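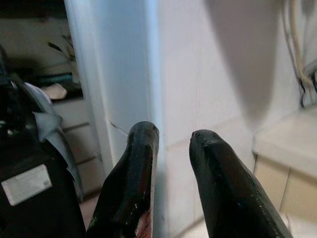
About Mallow

Mallow is an independent adult language school on Piltside Road in Prulberg. We teach evening and daytime classes in Spanish, Portuguese and Italian, from first words up to advanced conversation.

The school opened with one Spanish class in a rented room above the Ocampo bakery. When the bakery needed the space for storage, we moved to our present address, where we have 3 classrooms and a small lending library of 941 books, mostly novels and graded readers. Students may borrow two at a time.

Classes have no more than 12 students. Each course runs for one term and meets twice a week. The evening groups start at 7 p.m. and finish at 8:30. Daytime groups are smaller and tend to attract retired people and parents with children in school.

We do not prepare students for official exams. Our courses are for people who want to travel, talk with relatives or read in another language. Homework is set every week but not graded.

New students take a short spoken placement test before they enroll. It is free and can be done by phone. Fall registration opens in May, and returning students can hold a place with a deposit.

The office is on the ground floor, next to the bike rack. Please ring the side bell after 6 p.m.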